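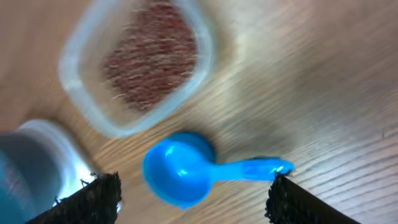

Oana Tănase is of the opinion that we talk too long before the arms move. She wrote it on the board in the corridor after the morning group left: start the arms first, explain while they work, people do not listen to a person who stands in front of a machine that is doing nothing. I think she is right. For the afternoon I cut my introduction to the safety part and the names.

7 October 2022, Dustgate, open day

Task shown to the visitors: weighing. The right arm takes the blue scoop, goes to the container, brings the beans to the bowl on the scale. The target for one portion was 50 g, the same as in the rehearsal. The left arm has its gripper beside the scale and has little to do in this task. Several visitors asked why it is there at all. I answered that both arms are on one rail and that in other tasks they work together, which is true, but it did not satisfy the small boy from the Wasitz school, who wanted that it waves. Noel will see if we can give it a simple greeting movement before December.

Groups came from the school in Wasitz, from Kalus (they pack spices and dry food, so the task was close to their daily work) and then people from the street. Noel Castillo received them at the door, Sanaa Filali was at the stop button the whole day, I was speaking.

Things to remember about the scoop:
The handle is flat and narrow. If the fingers take it too near to the end, the bowl of the scoop turns a little when it pushes into the beans. In the morning this gave us one very poor portion, and I had to explain it to the Kalus people, who were friendly about it. After lunch I moved the starting place of the scoop two fingers' width nearer to the container and it was better. I do not know if the new place was the reason. To be tested properly with the same level of beans. 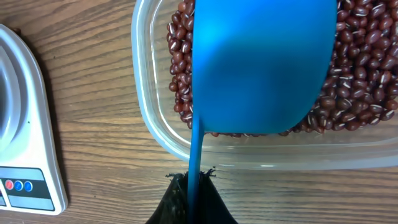
Could it do the same with flour? Florante asked this from the back, and two of the Kalus people turned round because it was also their question. I said we have not tried and I would not promise. Beans roll back and fill the hole that the scoop leaves. Flour would keep the hole, and the next movement would have to look for another place. One of the Kalus people said that with ground pepper they have the same problem with a metal scoop and a human hand, and that they shake the box. We should try to shake the box. (Box to be held by the left arm? Then the boy has also his answer.)

Bean level. We started the day with 200 g in the container after I had filled it from the bag, and this was too little. With a low level the scoop touches the bottom and makes an ugly scraping noise, and everybody looks at us as if something had broken. Sanaa refilled before the second group. Please write the fill weight on the sheet each time. Today I wrote it only once and I am sorry for that.

Recording: the whole afternoon is saved under run 2310. The morning is not complete, the disk message came while I was talking and I closed it without reading.
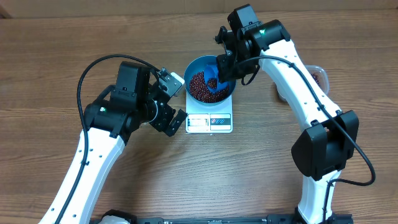
Remedios would have liked the scale turned towards the public. She stood at the side with the second group and says that people were guessing the weight among themselves and had no means to check it. Turning the scale is not so simple, the program has only seen it from the present side. A second, bigger display on the wall is easier, and Jacobs has one in the store that we can borrow if we ask early.

Also from her: put tape on the floor. Visitors come nearer with each portion, and Sanaa asked people to step back again and again. It is tiring for her and a little impolite for them.

What people asked most:
- Does it know how many beans it takes? (No. It does not count.)
- What happens if I take the bowl away? We did this once, slowly, with Sanaa ready. The arm stopped above the scale and I ended the run by hand. I would not repeat it with children in the room.
- What does it cost? Noel has the figures, I sent all such questions to him.
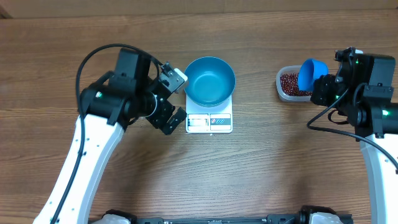

Right arm with the scoop over the beans. Bowl on the scale empty, left gripper open.

For December: print 50 copies of the one-page sheet, today we had none left for the last group. New bag of beans. Ask Jacobs for the display. Morning disk to be emptied the evening before, I will do it. Some beans went under the rail during the clearing up and I could not reach them with the brush, so whoever next loosens the rail, please have the vacuum cleaner near.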